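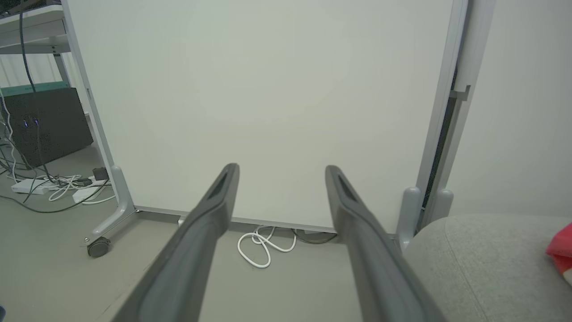
Home Papers Datasets Contact
Last updated: September

4. Tidying tasks in lived-in rooms

4.1 Why cables and soft goods

Most reported results on household manipulation come from tasks in which the objects are rigid, known in advance and placed on a clear surface. Picking a cup off a counter is close to solved under those conditions. The chores that people say they would most like to hand over are of another kind. They involve picking up whatever has ended up on the floor, and a good share of what ends up on the floor is cable, cloth or both.

We chose floor tidying for the second half of the Zulville study for this reason. The task is easy to state: remove loose items from the floor, put each one where it belongs, and leave alone anything that is plugged in. A ten-year-old can follow the instruction without further help. The first two clauses are manipulation problems. The third is a problem of perception and judgment, and it turned out to be the harder one to score.

Loose cable is difficult for a two-finger gripper in several ways at once. It has no fixed shape, so a grasp planned on one view may be wrong as soon as the first contact moves the loops. A thin cable sits so low that the fingertips must touch or nearly touch the floor. A white cable against a pale floor gives weak contrast, and the depth estimate at that range is often worse than the color image. Where two cables cross, pulling one will usually bring the other along, and the arm has no direct way to know that this is happening until the load rises.

4.2 Setup

Trials were run in furnished rooms with the furniture left in place. Figure 4 shows the floor area by the baseboard in one of them, seen from the wrist camera. We did not mask the background or put down a colored mat. The policy received the wrist view, the joint positions and a one-line text instruction. It did not receive a map of the room.

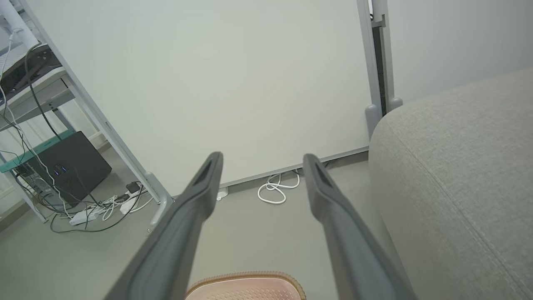
Figure 4. Wrist camera view toward the baseboard, with a coiled white cable on the floor between the fingertips and a tangle of cables by the computer case at left.

The two kinds of cable in a room like this call for different treatment. A coil lying by itself can be gripped across several loops and lifted as a bundle. Cables that run to a computer or a power strip should be left where they are, or at most pushed back out of the walkway. We labeled each cable in advance as free or in service and did not pass these labels to the policy.

We compared two controllers. The first, Trillar, is a learned policy trained on demonstrations from a human operator. The second, Rawashdeh, is a scripted baseline that segments the floor, picks the largest free-standing region and closes the gripper across its narrow axis. Both used the same arm, the same fingers and the same speed limits. A trial ended when the item was in the bin, when the operator pressed stop, or when 70 seconds had passed.

4.3 Results

We ran 448 trials in all, split evenly between the two controllers. Both did well on rigid items. On soft items with some thickness, such as folded towels and small cushions, the learned policy was clearly better, mainly because it tried again after a poor first grasp. The scripted baseline has no retry step and simply carried its empty gripper to the bin.

On cables the gap was smaller than we expected. Trillar lifted coiled cables more often, but it also dropped more of them on the way to the bin, usually because it had caught one loop out of several and the rest unwound. Rawashdeh tended to either grip the whole coil or miss it. Thick cable was easier than thin cable for both.

The third clause of the instruction caused the most trouble. In 7 trials the learned policy took hold of a cable that was in service and pulled until the operator stopped it. No equipment was damaged, but in a home any one of these would count as a serious fault, and a person who saw it would likely not leave the machine alone in the room again. The baseline made this error less often. We do not read this as better judgment. Connected cables tend to merge with the furniture in its segmentation, and so they are rarely picked as targets.

Furniture was the next most common source of failure. Stand feet, table legs and the rounded lower edges of upholstered seats all limit how the wrist can turn near the floor. Several targets that were plainly in view could not be reached from any angle the arm could hold. A person in the same spot would move the chair. Neither controller was able to, and we did not ask them to try.

4.4 Discussion

A mixed score hides how uneven the performance is. If the floor holds only boxes, toys and shoes, a current system can clear most of it slowly and without much supervision. Add cables and the same system needs someone within reach of the stop button - the condition the chore was supposed to remove.

The earlier shop-floor trials at Torkesholm pointed the same way. There the benches were fixed and the cables ran in trays, and the same arm and policy worked through full shifts with few stops. Part of the difference between a workshop and a living room is therefore one of housekeeping. Cable trays, hooks and short leads would make a home easier for a machine, though they would also reduce the amount of tidying there is to do.

Two changes seem worth testing first. One is a light tug before the lift, with the arm letting go if resistance rises early. The other is a second camera with a wider view, so that a cable can be followed to its ends before it is touched. We have tried the tug in a small number of bench tests, and it adds several seconds to each pick.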